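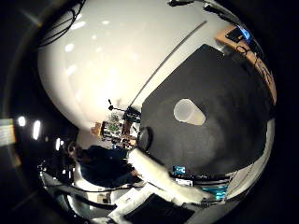

Demonstration collection is the stage of robot learning in which examples of a task are recorded for later use in training a control policy. Each example, called an episode, pairs the readings of the robot's sensors with the motions made over the same period. Wrist-mounted cameras with very wide lenses are common in this work. A lens of this type takes in a large part of the room along with the hand: a dark gray finger can fill much of the right half of the view while a person, a white surface with black cables across it and a small-looking metal shelving unit all appear in the same frame. Straight edges near the rim, such as that of a desk, are recorded as curves, and software may either correct the bending or pass it unchanged to the model.

Episodes and labels

In the Heken format, an episode is a folder holding the video, the joint positions and a short text label naming the task. Clocks are matched before recording. Episodes with dropped video or missing joint readings are marked as rejected but kept on disk. The format was drawn up by Illia Sydorenko for the Kevunlow project and first released in January; the current version is dated 2 Sep 2018.

The Dorby set

The Dorby set is the largest collection in the Heken format. It contains 700 episodes covering 21 tasks, of which 51 episodes are held back for testing. Four operators recorded the material. Start positions were varied between episodes, and failed attempts were given a separate label.

Limits

Policies trained on wrist video alone tend to depend on the background seen during collection. Changes in lighting, or in the shape or color of the finger, can lower performance. The Savchuk procedure addresses this by moving the robot to a different table between sessions. It does not correct for differences between lenses, which require a separate calibration file.

See also: Imitation learning; Camera calibration; Teleoperation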